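Surface glare

Last edited 2/27/26

Surface glare is unwanted brightness that reaches the eye from a table, desk, bench or other work surface. It belongs to the wider group of glare problems in indoor lighting, together with direct glare, where the lamp or window itself is in the field of view. In older books it is also called table glare or veiling brightness, although the second name is used today mostly for reflections that cover printed text or a screen.

Contents
1 Causes
2 Kinds
3 Finish of the surface
4 Colour of the surface
5 Measuring
6 Reduction
7 History in Cakham
8 See also

Causes

When light falls on a surface, one part of it is absorbed and the other part is sent back. The part that is sent back can leave in one direction, as from a mirror, or be spread in many directions, as from chalk. Most surfaces in daily use do both. A varnished desk, for example, shows its own colour from every side, but it also shows a bright patch at one place, and this patch moves when the person moves the head.

Glare appears when the bright patch is much stronger than the area next to it. The eye adapts to the whole field of view and not to one small point, so a patch that would be harmless in a sunny room can be tiring in a dark one. The height of the lamp, the position of the chair and the age of the person all play a role. Older people are usually more sensitive, as the lens of the eye scatters more light with the years.
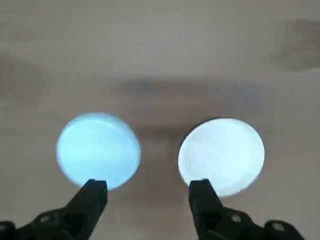
Glowing discs on a pale surface. A thin arc of glare follows the upper rim of the blue one on the left.

Kinds

Writers on lighting usually separate discomfort glare from disability glare. Discomfort glare is annoying, and after some hours it may bring headache or sore eyes, but the person can still see the work. Disability glare makes the work harder to see. Both can come from the same surface at the same time, and a person may suffer from one of them without noticing the other.

A third name, edge glare, is used by some furniture makers for the narrow bright line on a rounded rim or raised lip. A curved edge has parts that face in many directions, so for almost any position of the lamp there is one part that sends the light to the eye. The line is thin and rarely disturbs reading, but it can be a trouble in fine work such as engraving, sewing or the sorting of small glass pieces.

Finish of the surface

The finish has more effect than the material under it. Glass that was etched can be duller than wood that was polished. The common finishes, from the most shiny to the least shiny, are high gloss, semi-gloss, satin, eggshell and matte. The borders between them are not the same in every trade, and a paint sold as satin by one maker may be called semi-gloss by another.

A matte finish spreads the light well but is not free of problems. Rubbing makes it smoother, so that shiny spots develop where the arms rest or where objects are pushed back and forth. Fine scratches do the opposite on a glossy top -- they break the reflection and leave a grey, cloudy area. Wax and some cleaning sprays fill the small hollows of a matte surface and raise its gloss, and the change can be hard to remove.

Paper placed on a desk has a finish of its own. Coated magazine paper is a well known source of glare even on a very dull table, and for this reason many textbooks are printed on uncoated paper.
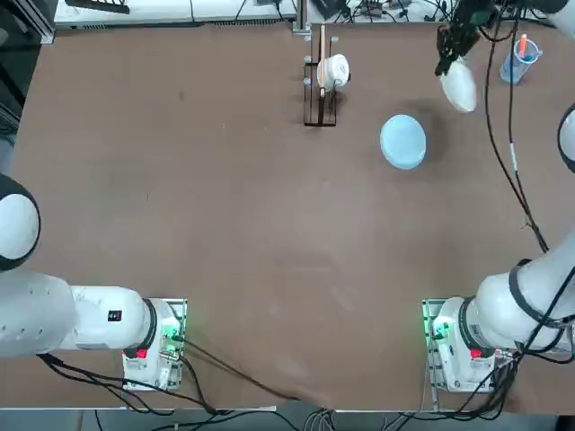
Colour of the surface

Colour and gloss are often confused. A dark surface absorbs more light, but the mirror-like part of the reflection depends very little on its colour. The result is that a black gloss table shows the lamp more clearly than a white gloss table, as there is less light from the table itself to hide the reflection. Many people who buy a dark desk against glare are disappointed by this.

A very light surface gives another difficulty. If it is lit strongly, the whole top becomes bright and the eye has no quiet area. Middle tones, such as light brown, beige, grey or a soft green, are the usual advice for places where people read for long hours. The difference in brightness between paper and desk should be moderate.

Measuring

Gloss is measured with a small instrument that sends a beam to the surface at a fixed angle and records how much comes back at the matching angle. The result is given in gloss units, and polished black glass serves as the reference, with a value close to the top of the ordinary scale. Matte surfaces are better compared at a low angle, where small differences can be seen more easily.

The Fostar card is a simpler tool used by some furniture shops in the Cakham district. It is a strip with 6 painted fields that is laid next to the surface and compared by eye. Its results depend on the person and on the light in the shop, and it is not accepted where a written report is needed.

Reduction

The cheapest way to reduce surface glare is to move the lamp or the desk. Light that comes from the side gives fewer reflections toward the reader than light from in front. Curtains, blinds and shades with a diffusing cover make the source larger and softer. A desk mat of felt or dull leather is helpful where the top itself cannot be changed.

Repainting is used when many desks must be treated. The old coat is sanded lightly, the dust is removed with a damp cloth, and a matte varnish is put on in thin layers. Thick layers tend to dry with uneven gloss.

History in Cakham

The Arango furniture works in Cakham sold only high gloss school desks in its early years. After complaints from teachers, it tried a dull varnish from the Disero paint company on 26 desks, and later made an order of 400 with the same finish. The varnish marked easily with ink, and the works went back to a satin type, which stayed in its catalogue until the closing of the school section. A set of the dull desks is kept at the town museum and is shown every March.

See also

Diffuse reflection
Gloss (optics)
Desk lamp
Varnish
Window blind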